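Members' visit: an afternoon with the phone cases

Eleven of us signed up for the Venatura open day on 18th April, on the understanding that there would be robots and, according to the invitation, "light refreshments". The refreshments were very light.

Prakash Kulkarni met us at the door of the Maltau workshop and took us past the black curtains to a table with a white board on it. The robots, he explained, learn from people, so first of all somebody has to sit down and do the job properly. The job was handling phone cases. 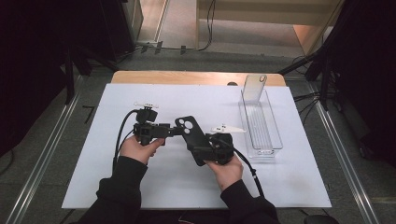
2 min read

You sit with a gripper in each hand, both on cables, and you do with the jaws what you would normally do with your fingers. The white pieces on top let the system follow where each gripper is. Prakash would like 600 good goes at this by June and has 200. He said so quite cheerfully.

It looks easy until you are offered a turn. My first case went on the carpet and my second went after it. A gripper has no sense of touch to pass on, and I have not felt so clumsy since the Vundness canal trip.
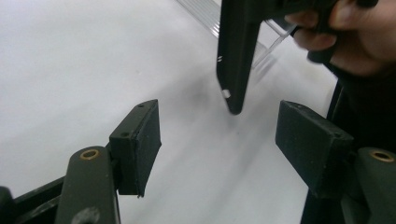 Jaws open, with a hand at work behind.

Each gripper carries its own camera, so the robot gets to see what the jaws see, including one's mistakes. Mine have been kept. Prakash calls them "useful negatives", a phrase I intend to borrow for my next appraisal.

The clear tray caused a good deal of discussion. See-through things are hard on cameras, apparently, and the team uses them on purpose. Somebody asked whether it would be kinder to paint it. This was noted down.

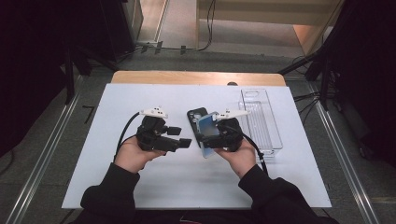

The light-blue case in the right-hand gripper, beside the tray.

We then heard about the Yang project, which will put the lessons into a pair of proper arms. They were away being mended, so we admired a drawing of them. The finger pads are printed on site and cost very little, and more than 300 have been worn out so far. There is a bucket of old ones by the kettle, and we were each invited to take one home. Mine is now holding the shed door open.
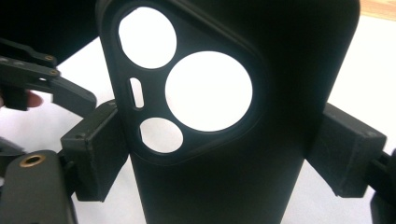

Next visit

We go back in June, when the arms should be home. Names to the office, please, and bring your own biscuits.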